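# Getting old label gunk off black plastic (without wrecking it)

**Board: Cleaning, Fixing & Making Do**

### kettle_on

Quick one before I head out. Got a black controller here, the long sort with a little joystick up one end. Bit dusty, fine scratches, plastic's gone a bit scuffed. Mostly it's the stickers I want advice on. Paper labels near the stick, one's torn. Plus a green dot and a cartoon one.

Want the labels off. What won't leave a shiny patch? It's matte and I'd like it to stay matte. Have in the cupboard:

- eucalyptus oil
- metho
- a bottle of Flosley label remover, very old
- 3000 grit pads from doing the headlights

### plumbago

Eucalyptus. Every time. Dab on a cotton bud, wait, roll it off with your thumb. Do NOT use the 3000 grit, you will get a shiny patch and then you'll be on here asking how to un-shine it.

### mrs_fennel

Metho for me, eucalyptus can go cloudy on some plastics. Did the lid of a sewing machine with it, a 1976 one, cream plastic, and it left a bloom I never got out. Still annoyed.

### plumbago

That's old cream plastic though. Totally different stuff. Black's fine.

### mrs_fennel

You don't know what plastic it is and neither do I. Test patch. Underneath, where it doesn't show.

### gumboot_greg

Hair dryer first, before any liquid. Low heat, corner up with a fingernail, slow. Half the time the paper and the glue come up together and you're done. Keep it away from the rubber around the stick but

Also how big are the labels and how close to the buttons? If your going to be dripping oil near a joystick that changes things for me.

### kettle_on

Small. Below the stick, so yeah, close. Buttons are right beside it. Pics:

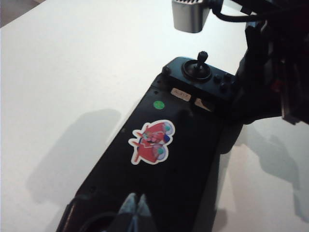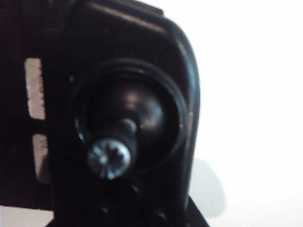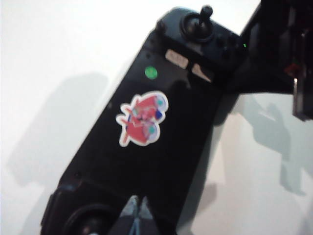 ### gumboot_greg

OK so closer than I'd like. No dripping anything. Damp bud, squeezed out on a paper towel first. And hold the thing with the stick end UP so if anything runs it runs down the body toward the cartoon and not under the rubber ring.

In the first one the torn label's already half lifting, start there. Jagged edge gives you something to grab.

### plumbago

Agree on the torn one first. Masking tape over the buttons too, press it down round the edges.

Second pic's too close for me to tell much, I can see the ring and the dome but not whether there's dust down in the gap. If there is, dry paintbrush. Don't wet it.

### sachiko_s

Sorry to be the boring one but do you know what the labels say? I can't make out either of them. If someone's written on them I'd be copying it down before any oil goes near. At the Nosemura toy library we had a tin of assorted bits with paper labels, and a very keen person cleaned the lot one arvo. Lovely clean bits. No idea what went with what. Had to ring Reiko Sakamoto who set the thing up years ago, and even she only knew about half.

So - write it down, stick the note in a drawer, then peel.

- Sachiko Shibata (yes that's my real name, I joined before I knew you could pick one)

### kettle_on

Good point, will copy them out. Was going to go straight at it tbh.

### mrs_fennel

Are we leaving the cartoon one? Please say we're leaving it

### plumbago

Take everything off or nothing. One clean rectangle where a label was and a red cartoon still sat in the middle looks worse than it does now.

### mrs_fennel

Couldn't disagree more. It's got a white border, it's sitting straight with the body, someone lined that up on purpose. The moustache! Looks like a moustache to me anyway. Leave him alone.

### gumboot_greg

Team sticker. Also those die-cut ones are usually vinyl and the glue is a pain, stays behind as a grey smear and picks up every bit of fluff in the house. You'd be at it all night.

### plumbago

Warm it and it peels in one go. I've done heaps.

### gumboot_greg

You've done heaps of the good ones. I've done the $2 shop ones.

### tin_lizzie

What about the green dot. Colour dots are normally a system, green = goes with the other green thing. I dot all my chargers. I'd leave it unless you know there's no other green thing

Little green light glowing up the end there in the third one, too. Switch it off before you start with anything wet, should've been said on the first page.

### gumboot_greg

Fair call, yep. Off first.

### sachiko_s

And leave it off till it's properly dry. Overnight if you can stand it.

### kettle_on

Right so what I've got is:

1. switch off
2. copy out the labels
3. test patch underneath, metho
4. tape the buttons
5. hair dryer on low, torn label first
6. squeezed-out bud for whatever glue is left
7. damp cloth for the dust, dry brush for the nooks
8. leave overnight

Cartoon stays. Dot stays for now. Is the old Flosley any use or chuck it?

### mrs_fennel

Chuck it. Mine separated in the bottle and stripped the print off a jar lid.

### plumbago

It's fine if you shake it. But eucalyptus is better, as I said in the first reply, and metho will dry that black out and leave it greyish. Watch.

### tin_lizzie

If it does go grey, tiny bit of the stuff for car trim on a rag. Contreras Hardware had the small tubs last I was in. Wipe it nearly all off again or it's slippery in the hand for a week.

### kettle_on

Test patch done with the metho, on the underside. No grey that I can see, will look again in daylight. Torn label came up nearly whole with the dryer. Other one's fighting me - the top layer of paper peeled and the backing stayed put. More heat or go to the bud now?

### gumboot_greg

Bud now. Lay it flat on the backing and give it a few minutes, don't scrub. Old bank card for the edge if it needs it, plastic one, no knives.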